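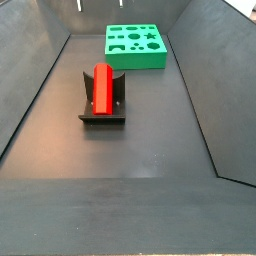

Forums > Letters and Campaigns > Writing to Prisoners > Reply times and returned mail

Search this forum Advanced search Go

Topic: Letters to Listum coming back unopened

oveck_road
I write to a man held at Listum as part of our town's letter group. He was arrested at a protest and has been held without a trial date since last December. Until this summer every letter I sent got through, or at least never came back. The last two came back to me with a stamp on the front and no reason given. The envelopes had not been opened.

Has anyone else had this with Listum? I am trying to work out if it is the prison, the post, or something I did. I used plain paper, one sheet, no stickers, return address on the back.

tidewrack
Same here, one letter. Mine was two sheets and I assumed that was the problem. If yours was one sheet then it probably isn't that.

Did you put the prisoner number on the front? They changed the rule and it now has to be above the name, on its own line.

oveck_road
Number was after the name. I did not know about the change. Where was it posted?

tidewrack
It was in the Timska newsletter, near the bottom. They keep an address list for all the prisons we write to. I'd check it before every letter.

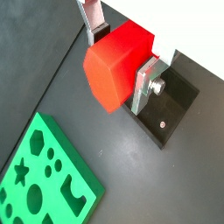 Red block

Marrow49
I don't think it is the number. Our group at Te Moana sent 90 letters to Listum for one woman and we used the old layout on all of them. Only 6 came back. If the rule was enforced they would all have come back.

My guess is that it depends on who is working in the mail room that week. You can't do much about that except keep sending.

tidewrack
They may have let the old layout through for a while and then stopped. When did you send yours?

Marrow49
Spring, most of them. So yes, that is possible. I still would not assume a returned letter means you made a mistake. People get discouraged and quit when they think that.

halfpint
Can I raise something else? I think we put too much weight on letters to the prisoner and not enough on letters to the people who can let him out. Our group switched over. We send one letter a month to the prisoner and the rest go to the justice ministry, the embassy and our own representatives. The petition has 470 names on it now and we mail a copy with each one.

oveck_road
I do both. But I don't agree that the personal letters matter less. His sister told us that when mail arrives the guards know somebody outside is paying attention. She said the months with no mail were the worst.

halfpint
I didn't say stop. I said the balance is off. An embassy has to log what it gets. A prison can put it in the trash.

Marrow49
Embassies can put it in the trash too. I have had six years of form replies from one of them, and the wording has not changed except for the signature.

halfpint
A form reply means it was logged. I would still take that over nothing.

tidewrack
Back to the original question -- oveck_road, try one with the number on its own line above the name, and one sheet only. Send it by regular mail. Registered mail has to be signed for, and at some prisons they won't sign. Write the date inside as well, so if it gets to him late he knows when you sent it.

Also keep the returned envelopes. The lawyer may want them. If mail is being refused with no reason given, that is something that can go in a complaint.

oveck_road
I have both of them. I will ask his sister if the lawyer wants scans or the originals.

Marrow49
Send scans and hold on to the originals. We mailed ours and never saw them again.

oveck_road
Update, 22/10/2023. I mailed a new one with the number on top and it has not come back so far. The earlier ones took a little over five weeks to return, so it is too soon to say. The lawyer does want the scans. She is collecting them from several families, and she asked that anyone here with a returned envelope from Listum write down the day it was mailed and the day it came back.

tidewrack
I have mine. I'll send you a message.

halfpint
Two of ours came back last year. I will have to look for them -- they may still be in the box with the petition copies.

Contact us | Forum rules | Copyright the forum members | Back to top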